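Soft finger pads vs. stock fingers for sock handling on a dual-arm cell
Forum: End effectors and tooling

vhalvorsen
Bench: two small arms side by side on one extrusion rail, white enclosure, 16-cell wooden tray. Task is pick, roll, place in a cell. I'm deciding whether to keep the stock fingers or go to the Brimel soft pads before I build a second cell. Two views of the current setup, stock fingers on both sides, four socks in the front row of the tray.
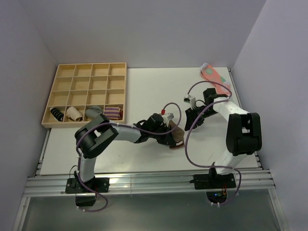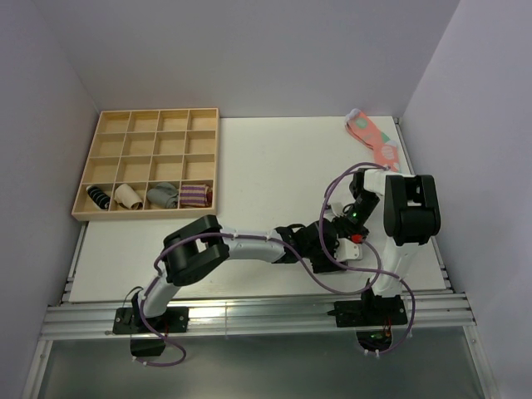 Results so far
Stock fingers, 233 attempts: the single pick from flat is fine. The handover between arms is where I lose them. Pads, 40 attempts: better hold on thin dress socks, but the added thickness makes the release into a cell sloppy. The roll opens up as the fingers back out.
Gripper current limit was the same for both sets. Wrist cameras on, plus one fixed view of the table.
— Verna Halvorsen

berkby_tom
40 against 233 is not a comparison. Run the pads to the same count before ordering anything.

Also, what is your closing force? If you hold current constant and change pad stiffness, you've changed two things.

vhalvorsen
Fair on the count. I don't have force, only motor current. No load cell on this bench.

drerenura
I'd leave the fingers alone and look at the cables. Those purple loops stand well above the forearms. With both wrists working that close together, one loop can drag on the other arm and you'll read it as a grip failure. We lost most of December to this on an Ametepe cell. Shorter service loop at the wrist, second tie just behind it, and handover errors dropped without touching the gripper.

berkby_tom
Disagree. Cable drag shows up as position error at the wrist joint. She'd see it in the log. If the joint tracks and the sock still slips, it's the contact surface.

drerenura
Only if the log rate is high enough. At 30 Hz you can miss a short snag completely.

vhalvorsen
Logging at 30, so I can't rule it out. I can raise it on the joints and leave the cameras where they are.

ametepe_user
Has anyone tried one of each? Pads on the arm that receives, stock on the arm that places. You get the friction where the fabric is loose and keep the thin fingers for the tray.

berkby_tom
Works if the roles are fixed. If either arm can place, you're back where you started.

vhalvorsen
Roles aren't fixed at the moment but they could be. Plan: re-tie the cables first, repeat the stock set, then pads on both, then mixed. 700 attempts total across the three. Will post the joint logs with the counts.

drerenura
Post the cable routing too. Loop height at full reach, both arms.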